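Keltska Handling Programme
Progress report to the Mkhize Fund: equipment planning and budget
Date of report: 15/06/2025
Prepared by: Prapai Wannasri, Programme Manager
Reviewed by: Elmarie Swanepoel, Finance and Procurement

1. Purpose of this report

The report sets out the position of the equipment budget at the midpoint of the grant and seeks the Fund's agreement to one change in the order of purchases. It covers hand-held grippers, tracking cubes, spare parts, storage and the workstations used to process recordings. Staff costs are reported separately and are not discussed.

2. Position against the approved plan

The approved plan provided for 12 hand-held grippers, to be bought in two equal lots. The first lot has been delivered, inspected and entered in the asset register. The second lot has not been ordered. The programme asked the supplier, Brovico, to hold its quoted price until December, and Brovico has confirmed this in writing.

Spending to date stands at 38 per cent of the equipment line. The figure is lower than forecast. The difference is explained almost entirely by the second lot of grippers, and to a lesser degree by the workstations, for which the Nenham office was able to transfer existing monitors at no charge to the grant.

Cabling and connectors have cost more than planned. The original estimate treated them as a single purchase at the start of the programme. Experience has shown that they are a recurring cost, and the revised budget now carries them as a monthly item under consumables.

3. Work with cloth

Handling of soft materials was brought forward from the second half of the work plan at the request of the technical lead. The tasks use ordinary items and furniture, which has kept the cost of props low. No custom fixtures have been bought for this part of the work and none are proposed.

The cloth tasks have nevertheless affected the purchasing plan. Operators reported that wear on the jaws matters more with fabric than with rigid objects, and that a gripper taken out of service for a jaw replacement is unavailable for longer than had been assumed. The plan made no allowance for spare jaws. An allowance is now proposed.

4. Proposed change

The programme asks the Fund to approve the following order of purchases for the remaining period:

Spare jaws and tracking cubes for the grippers already held.
Lockable storage and charging for the full set.
The second lot of grippers, ordered before the quoted price lapses in December.

The change does not increase the total. A sum of $1000 would move from the workstation line to the spares line, and the storage purchase would be met from within the existing furniture allowance. Payment terms with Brovico remain 30 days from delivery.

Ms Swanepoel has reviewed the proposal and is satisfied that it falls within the virement rules of the grant agreement. Written approval is still required, as the order of purchases was named in the schedule.

5. Risks

The main risk is the supplier's lead time. Should the second lot be ordered late, the programme would enter its final phase with half the planned number of grippers, and operators would need to work in shifts. The programme considers this manageable but would prefer to avoid the additional supervision cost.

A second risk concerns compatibility. Brovico has advised that the mounting for the tracking cubes may be revised. The programme has asked that all units in the second lot be supplied with the current mounting, so that spares can be shared across the whole set.

6. Work in progress

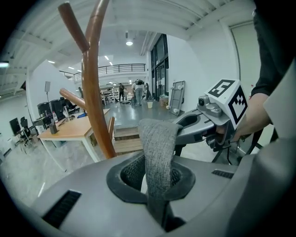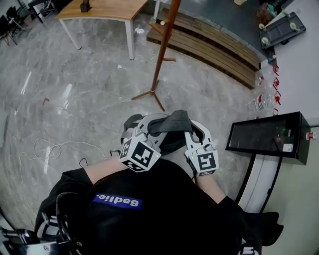
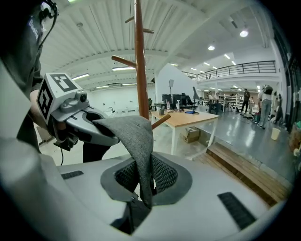

Cloth handling with the hand-held grippers, tracking cubes fitted.

7. Query raised by the Fund

Could the second lot of grippers be leased for the remaining period instead of purchased?

Leasing was considered and is not recommended. The quotation received from Brovico for a lease came close to the purchase price over the same period, excluded replacement jaws, and would have left the programme without the units for the follow-on work at Nenham. Purchase also allows one set of spares to serve every gripper. The programme would look at leasing again only if approval were delayed past December.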